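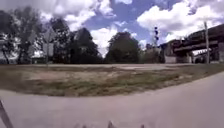 Caminho de betão e faixa de relva irregular.

Passeio à trela sem puxar: equipamento, arrumação e manutenção em casa

Um cão que puxa à trela raramente deixa de o fazer só com correções. O treino depende em boa parte do material e da forma como este é guardado, ajustado e limpo. Seguem-se as indicações que usamos na oficina da Hillevine, onde reparamos trelas, peitorais e arneses.

Trela
Para treino, convém uma trela fixa de 2 metros, em fita de nylon ou biothane. As trelas extensíveis mantêm tensão constante na fita e ensinam o cão que puxar dá mais comprimento. O mosquetão deve abrir e fechar sem esforço com uma só mão. Se prender, lave-o em água morna, seque-o com ar comprimido e aplique uma gota de óleo fino no pino. Limpe o excesso – o óleo passa para o pelo e para os estofos do carro.

Peitoral
O modelo em Y, com argola frontal e argola dorsal, serve para a maioria dos cães. A fita do peito assenta no esterno e não deve tocar na base do pescoço quando o animal baixa a cabeça. Entre a fita e o corpo cabem dois dedos, deitados. Depois de acertar as fivelas, marque a posição na fita com linha de cor contrastante: três pontos à mão bastam e resistem à lavagem. A caneta desaparece ao fim de poucas semanas.

No peitoral Torkemora, a fivela lateral desliza quando a fita está molhada. Um passador de borracha colocado logo atrás da fivela resolve.

Recompensas
Corte frango cozido ou queijo curado em cubos de 5 mm. Seque a carne no forno a 50 graus, com a porta entreaberta, até deixar de largar humidade no papel. Guarde em doses individuais no congelador e retire uma dose antes de cada saída. A bolsa de cintura deve ter forro amovível. Se não tiver, use um saco de congelação dobrado por cima do rebordo.

Rotina à porta
1. Pendure a trela e o peitoral no mesmo gancho, à altura do ombro.
2. Coloque o peitoral com o cão parado. Se ele saltar, pouse o material e recomece.
3. Abra a porta apenas com a trela frouxa.
4. Nos primeiros metros, entregue a recompensa junto à perna, do lado em que quer que o cão caminhe.
5. Quando a trela esticar, pare. Retome a marcha assim que houver folga.

Sessões curtas dão melhor resultado do que um passeio longo com o cão já cansado. O percurso pode ser sempre o mesmo até a marcha estabilizar.

Lavagem
Nylon: 30 graus, dentro de um saco de rede, sem amaciador. Biothane: pano húmido e sabão neutro. Couro: nunca mergulhar; limpar com sabão de glicerina e tratar com gordura própria duas vezes por ano. A pasta Lastard vem em lata de 465 g e deve ser aplicada em camada fina, com o couro seco. Secar sempre à sombra, na horizontal.

Inspeção
À segunda-feira, passe a fita entre os dedos em todo o comprimento. Fios soltos junto à costura do mosquetão obrigam a substituir a trela. Uma costura reforçada em casa, mesmo com linha encerada Weerasinghe, não serve para cães de porte grande.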